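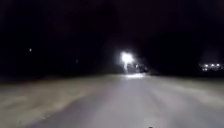 Trider 3, reviewed after one winter of night runs

I use Trider for the path following on our outdoor patrol robot. Trider is a navigation package: it takes the camera and the wheel odometry, it finds where the path is, and it gives speed and steering commands to the base. We bought the licence in December and I have now driven with it long enough to have an opinion. My first language is not English, so please excuse me if some sentences are stiff.

Installation

The installer is good. It asks for the wheel base, the camera height and the camera angle, and then it wants a short calibration drive of 200 metres on flat ground. I did this at four in the afternoon and by five the robot was following the path by itself. With Vuson, which we had before, the same work took me most of a week, and I had to write the camera driver myself.

The manual is 4,000 lines in one text file. All the information is in there, but the order is strange. The parameter for maximum speed is explained in the chapter on logging.

Path detection

In daylight I have almost nothing to complain about. The edge between paving and grass is found early and it stays stable, also when there are leaves on it.

At night it depends very much on the ground. When the verge is a different colour from the paving, even a weak difference like pale brown against grey, Trider keeps the edge well in the near part and loses it slowly with distance. This is a correct behaviour for me, because it also lowers the confidence value and the planner slows down. The older version kept the confidence high until the edge was completely gone and then braked hard.

Where one side of the path simply goes into the dark, version 3 uses the side it can see and adds the path width from memory. This works on straight parts. In bends it cuts the inside a little. There is a setting for it, "single_edge_margin", and I recommend to raise it before the first night drive.

Bright lights

A strong lamp straight ahead was the biggest weakness of Vuson, and I wanted to know if Trider does better. It does, but not in the standard configuration. The automatic exposure looks at the whole image, so one overexposed lamp near the horizon makes everything else darker. I limited the exposure region to the lower half and after this the detection on the ground became much calmer.

A second problem is the reflection on the paving under such a lamp. Trider sometimes marks it as an obstacle. In my log of 1,126 obstacle stops, the far bright patch was the most common false reason. My colleague Dagmar Ševčík wrote a small filter which ignores any obstacle that has no height over several images, and we now run this filter before the planner. I think it should be part of the product.

Motion blur is not handled at all. If your exposure is long, you must reduce the speed yourself.

Planner and tools

The planner is simple and I like it for that. It has three modes, and I can read in the log why it changed from one to another. The log viewer, Brisach, is included in the price. It shows the image, the detected edges and the commands on one time line. It becomes slow with more than 3,000 images, so I cut long drives into pieces.

Support answers in English or French, normally the next morning. They were friendly about the exposure question and less interested in the filter.

Would I buy it again?

Yes, for paths and quiet roads. For a car park or an open yard I would look at Ogundipe first, which does not need an edge to follow. Trider without an edge stops and waits, and you have to go and fetch the robot.

Four stars out of five. I took one away for the manual.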